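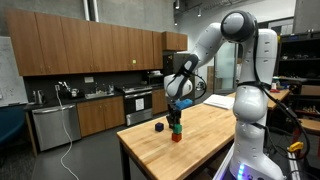 Colored blocks on the butcher-block table, with the kitchen counter and cabinets behind.

The Long Table
By Kirsty Ormsby
4 August 2020

The first thing most people buy for a shared kitchen is a refrigerator. The second is usually a table, and it is usually too small. Offices put in a round one that seats three, then find that everyone eats at a desk. Workshops make do with a sheet of board on trestles.

A long butcher-block table solves a lot of this. The top is made of narrow strips of wood glued side by side, which keeps it flatter than a single wide plank and makes it easy to repair. The one shown here has a light honey-colored top on dark metal legs, and the kitchen behind it has medium-brown wooden cabinets. The two woods don't match. I used to think they should. After visiting a good many kitchens for this magazine, I would now leave well enough alone. A table that copies the cabinets looks like a leftover part of them, and when one or the other fades you have a near miss for the next ten years.

The counter is black, with a dark backsplash. Black counters show crumbs and dried water spots, and a light table gives the eye somewhere else to go. They also make a small kitchen feel smaller, so the table ends up being where people set things down. Papers get left at the far end. A toy comes out and stays out. Small blocks in solid colors, like these in green, orange-red and two blues, are easy to find against pale wood, and the slightly rounded edges are kinder to the finish than sharp ones.

Finish is where most owners go wrong. The shop at Pryor that sold me my own table sent it out with two coats of oil and a card saying to repeat in November. I lost the card and skipped the first year. By spring the end nearest the sink was gray and rough, and it took 20 minutes with fine sandpaper and most of an evening with a rag to bring it back. Oil goes on thin. Wait, wipe off whatever hasn't soaked in, and leave the table alone overnight. Lay the rags flat outdoors to dry, away from anything that burns. Bunched-up oily rags can catch fire without a match.

If the table is for work as well as lunch, ask for a hard finish instead. It resists coffee better and needs less care, but a deep scratch means sanding a whole section.

Then there are the outlets. Older kitchens have theirs along the backsplash, above the counter, where the kettle and the toaster need them. Anything used at the table has to borrow from the same row, and a cable ends up hanging over the counter edge and running across the floor. A floor outlet under the table is the proper fix, and the time to put one in is before the floor goes down. Short of that, a low rubber cord cover will do.

Measure before ordering. Leave room to pull out a chair and still get past with a full dish rack. A table set on the diagonal looks relaxed and uses up more floor than you expect. Mark the shape in masking tape and live with it for a few days. Mine came out 20 inches shorter after I had walked into the tape often enough.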